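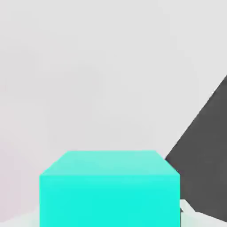

**Wrist camera sim episodes - what has to be logged before they count?**

Posted by tangen_cell2, September 2021

We render block-picking episodes for the Stindstead set. Our checker rejected 151 of 3,505 for "incomplete scene record." The joint logs are fine. Which fields are mandatory?

**durkis_ops**

Random seed, renderer version, camera pose relative to the flange, light settings, object size and color. Also the physics step, 2 ms in our case. Store them per episode. A shared config file does not pass, as it can be edited later.

**grilthorpe**

just rerun them, faster than fixing

**mm_fixtures**

Rerunning without the seed gives you different episodes under the same IDs. Issue new IDs and keep the rejected ones listed. Our rule since April: no episode is overwritten once it has an ID - even a bad one.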